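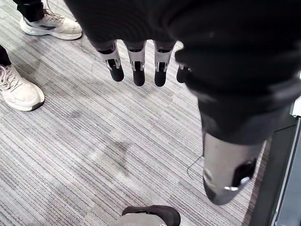

Cuatro dedos y un pulgar, con moqueta de rayas al fondo.

Cada vez que en casa toca doblar sábanas bajeras me acuerdo de lo mismo: llevo media vida oyendo que esto lo va a hacer una máquina y ahí sigo yo, peleándome con las gomas de las esquinas. Así que me he puesto a leer, a preguntar y a mirar manos robóticas muy de cerca, que es una afición rara pero engancha muchísimo.

Lo que más me gusta de una mano como la de arriba son las yemas, negras y redondeadas, y esas horquillitas de metal a los lados de la articulación. Te quedas mirándolas y piensas: bueno, pues con esto ya se podría recoger un calcetín del suelo, ¿no? Y un calcetín quizá sí. Lo que me preocupa es el cesto entero, con los calcetines metidos dentro de las perneras y un pañuelo de papel que alguien se dejó en un bolsillo (en mi casa, siempre).

En diciembre estuve en una charla de Ondo, una empresa pequeña que prueba manos para talleres y almacenes, y contaron que habían hecho 344 intentos de coger una arandela de una bandeja. Fallaron 57. A mí me pareció una maravilla, y la señora que tenía al lado, que ha trabajado muchos años en una cadena de montaje, me dijo bajito que con esos fallos a ella la habrían echado antes de comer. Tenía toda la razón, claro, y me reí tanto que me perdí la diapositiva siguiente.

Desde entonces divido las tareas en dos montones. En el primero pongo lo repetido y lo rígido: tornillos, cajas, platos iguales. En el segundo va lo blando, lo enredado y lo que cambia cada día, o sea, casi todo lo que hay en un piso con niños. Para el primero soy optimista, mucho. Para el segundo le doy unos añitos más, y mientras tanto las sábanas las doblo hechas una bola y al armario, que con la puerta cerrada quedan estupendas.

Si alguno habéis probado algo en casa que vaya más allá de la aspiradora redonda, contádmelo en los comentarios, ¡que los leo todos!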